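件名：Jundoletti アリーナ入場アプリ　回数券の残数が減らない／二重に減る
状態：対応中（一部解決）
担当窓口：Buvia サポート
対象：アイスホッケー シーズン回数券（電子版）

申告内容
11月のホームゲーム2試合で、回数券をゲートにかざしても残数が減らない、または一度の入場で2枚分減るという連絡が会場から入った。会場側の集計では該当が56件。うち残数が減らないものが26件、二重に減ったものが30件。紙のチケットと当日券では発生していない。

環境
・ゲート端末：Vitale 方式の読取機、北口と東口
・会場側ソフト：Brerska 入場管理
・当日の入場者数：火曜の試合で1,915人
・回線：会場内の有線。読取機はゲート脇の中継器につながる

確認1
まず端末側の記録を取り出した。北口の読取機は、試合開始30分前から応答が遅くなっている。混雑の時間帯と重なるが、同じ時間帯の東口には遅れがない。東口で発生した申告は3件のみで、残りはすべて北口だった。

確認2
北口の中継器を再起動し、試験用の回数券を続けて読ませた。最初のうちは正常に減る。しばらく続けると応答が返らなくなり、係員画面には「再度かざしてください」と出る。ここで再度かざすと2枚分減る。かざさずに手動で通すと残数が減らない。会場からの申告と同じ動きになった。

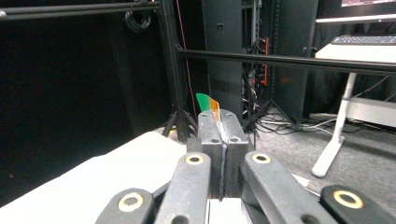

再現手順は次のとおり。
1. 北口の読取機に試験券をかざす
2. 応答が返る前に次の券をかざす
3. 係員画面に再読取の案内が出たら、最初の券をもう一度かざす
4. 管理画面で残数を見る

東口で同じ手順を行っても再現しない。読取機を北口と東口で入れ替えたところ、症状は北口に残った。読取機本体の故障ではないと判断した。

確認3
中継器の設定を両ゲートで見比べた。北口だけ送信待ちの上限が700ミリ秒になっていた。東口は既定値のまま。前シーズンに北口の機器を交換した際、設定を古い控えから戻したものと思われる。上限を超えると中継器が応答を打ち切るが、入場管理側では最初の読取がそのまま処理されている。再読取をすると別の入場として記録される。

暫定対応
・北口の送信待ちを既定値に変更
・係員には、再読取の案内が出た場合は券をかざし直す前に管理画面の入場履歴を見てもらう
・履歴に入場がなければ手動通過にせず、東口へ案内する

設定変更後の試験では再読取の案内は出ていない。ただし試験は無観客で行っており、満員時の負荷では未確認。 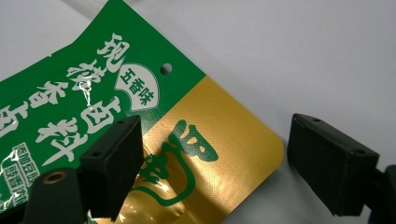 図2　調味料の袋（緑と金、卤料）

会場からの追加質問と回答
質問　二重に減った回数券は自動で戻るか。
回答　自動では戻らない。入場履歴で同じ券番号が1分以内に2回記録されているものを抽出し、こちらで1枚分を戻す。家族で1つの回数券を使い、続けて入場した例が混ざるため、座席指定の記録と照合してから戻す。照合に1営業日かかる。

質問　残数が減らなかった分は後から引くのか。
回答　引くかどうかは会場の判断による。引く場合は対象者への連絡文を先に送ってほしい。システム側で一括処理はできるが、一度引くと取り消しは1件ずつになる。

質問　次の試合は北口を閉めたほうがよいか。
回答　閉める必要はない。開場時に係員画面を1台、履歴表示のまま置いておくこと。

残作業
・二重減算30件の照合と返却
・残数未減算26件の一覧を会場へ送付
・次のホームゲームで北口の応答時間を記録
・入場管理側で同一券の短時間再読取を警告にできるか、Brerska へ照会中

次回更新は試合翌日の午前。北口で再読取の案内が出た場合は、時刻と券番号の下4桁を控え、このチケットに追記してください。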